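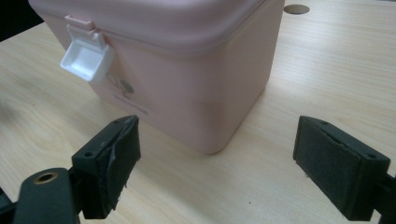
Dienstag, 22. Februar 2022
von Thaís Queiroz
Lesezeit: 2 Minuten

Nur ganz schnell, muss gleich los. Thema Hausapotheke. Schon wieder, ja.

Stand bis vorgestern: drei Schubladen, eine Kulturtasche, dazu der Schuhkarton im Flurschrank. Pflaster überall. Fieberthermometer nirgends. Jetzt soll alles in eine einzige Box, rosa, aus Kunststoff, mit Deckel und Verschluss vorne. Rosa wollte ich eigentlich nicht. Inzwischen mag ich es, im Schrank sieht man sie sofort, zwischen dem ganzen grauen Zeug.

Erst mal alles auf den Boden gekippt und sortiert. Abgelaufen, doppelt, keine Ahnung was das mal war. Der erste Haufen war mit Abstand der größte. Eine Salbe von August 2016! Hustensaft mit Kruste am Deckel. Zwei angebrochene Packungen von denselben Halstabletten, beide weich. Weg damit. Beipackzettel ohne Schachtel auch weg, Schachteln ohne Beipackzettel hab ich einzeln nachgeschaut, hat ewig gedauert.

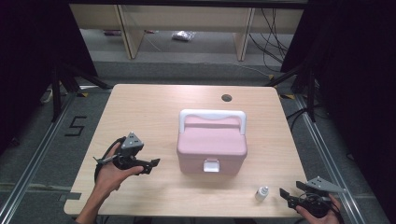 Die Fläschchen sind sowieso das Schwierigste. Liegend laufen sie mir irgendwann aus, stehend kippen sie um, sobald man die Box am Griff nimmt. Meine Lösung bis jetzt: alles Flüssige in ein altes Marmeladenglas ohne Deckel, Küchenpapier unten rein, das Glas in die Ecke. Drumherum die Mullbinden, die halten das ganz gut fest. Aufs Etikett schreib ich mit Folienstift das Datum vom Öffnen. Augentropfen zum Beispiel sind nach dem Anbrechen nicht ewig haltbar, steht auf der Packung, hab ich jahrelang ignoriert.

Sonst noch drin:
Pflaster in einem Gefriebeutel
Pinzette, Schere (die kleine, die große bleibt in der Küche)
Thermometer, wiedergefunden in der Kulturtasche
Wunddesinfektion
Schmerztabletten
ein Zettel mit Telefonnummern

Was nicht mehr reinkommt: Vitamine, Sonnencreme, Lippenpflege. Das ist alles Bad. Und die Wärmflasche passt eh nicht.

Bin noch unsicher mit dem Deckel. Tiina Pitkänen hat in ihren eine Liste geklebt, was drin ist und bis wann. Find ich gut, aber dann muss man die Liste auch pflegen und ich kenn mich. Vielleicht nur das Datum der nächsten Kontrolle. Mit Kreppband, dann kriegt man es wieder ab.

Ach so, und wohin damit: nicht ins Bad, da wirds zu feucht. Bei uns steht sie jetzt im Schlafzimmerschrank, ganz oben, wegen der Kinder. Ich komm nur mit dem Hocker drann.
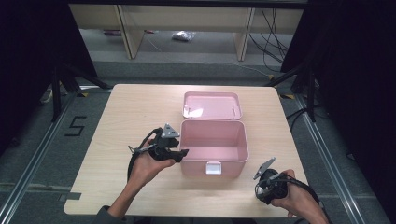

Magdy Radwan: Kreppband hab ich auch probiert, hält bei mir nicht lange. Ich trag mir die Kontrolle in den Kalender ein, zusammen mit den Rauchmeldern. Und nimm die Telefonnummern raus aus der Box und häng sie innen an die Schranktür, im Ernstfall wühlt man sonst erst alles durch. Wo gibst du die alten Medikamente ab? Meine Apotheke nimmt nichts mehr zurück.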